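Secondhand Clothing in Trisau: How Donated Garments Are Sorted, Priced and Sold
Student project report, Textiles and Society module
Submitted by Mirjam Zaugg 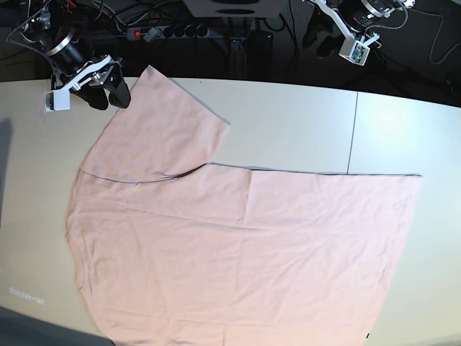 1. Introduction

The town of Trisau has three shops that sell used clothing. Two are run by charities, and the third, Koval, is a private business that buys clothing by weight. All three depend on what residents no longer wish to keep. The purpose of this project was to find out what share of donated clothing reaches the sales floor, how long it stays there, and what becomes of the remainder.

The project was limited to everyday clothing for adults. Shoes, bags, bedding and children's wear were left out, as the shops record them in different ways and the results could not have been compared.

2. Method

The work was carried out in October at the sorting room of Tidum, the larger of the two charity shops. Every adult garment that came in during the study period was entered on a paper form and later copied into a spreadsheet. The form asked for the type of garment, the main fiber named on the care label, the condition on a scale from one to four, and the decision made by the sorter. Where the care label had been removed or could no longer be read, the fiber was entered as unknown.

The decision was always made by the regular staff. The student did not take part in it and did not comment on it while the sorting was in progress. Sorters were told in advance what would be recorded, and two of them asked that their names not appear in the report.

In addition, 11 short interviews were held with customers at the shop entrance. The questions concerned how often they bought used clothing, what they looked for first, and what would cause them to put an item back.

3. Results

A total of 1,544 garments were recorded. Of these, 1,039 were accepted for sale. The other 505 were set aside, and most of them were passed on to Udunex, the regional collection company, which grades textiles for export or for use as wiping cloths. A small number with historical or craft value were kept back for the school theater.

T-shirts were the most common type of garment by a clear margin, followed by sweaters and trousers. They were also the type most often refused. Staff gave stretched necklines, underarm discoloration and twisted side seams as the usual grounds. Several remarked that a plain T-shirt is sold new at such a low price that customers will accept a used one only if it looks almost unworn.

Coats and jackets were refused least often. A missing button did not lead to refusal, as the shop keeps a button box and repairs of this kind are done on site in the morning before opening. Broken zippers did lead to refusal in nearly every case.

Pricing follows a fixed list on the wall of the sorting room. Sorters may raise a price for a well-known label but may not lower one. Items that have not sold after four weeks are moved to the reduced rail by the door, and after two more weeks they leave the shop.

In the interviews, size and smell were mentioned more often than price. Customers said that sizes printed on labels could not be trusted after repeated washing, and the single fitting room was often occupied. Two customers stated that they carried a tape measure.

4. Discussion

The acceptance rate was higher than expected at the start of the project. The staff explained this by the season: many households sort their closets when the weather turns, and clothing given away at that time is often in good order. A second count in spring would be needed to test this explanation.

The study has clear limits. It covered one shop and one period, and the condition scale was applied by several people who did not always agree. Koval declined to share its figures, so the comparison planned in the project outline could not be made. The smaller charity shop keeps no written record of refused items.

5. Recommendations to the shop

A printed list of the most common grounds for refusal should be posted at the donation door. Chest width and length, measured with the garment laid flat, should be written on the price tag of tops and shirts. The fiber column used in this project could be dropped from any future form, as it took the most time to fill in and had little bearing on the decision.

The blank form and the interview questions are attached as Appendix A and Appendix B.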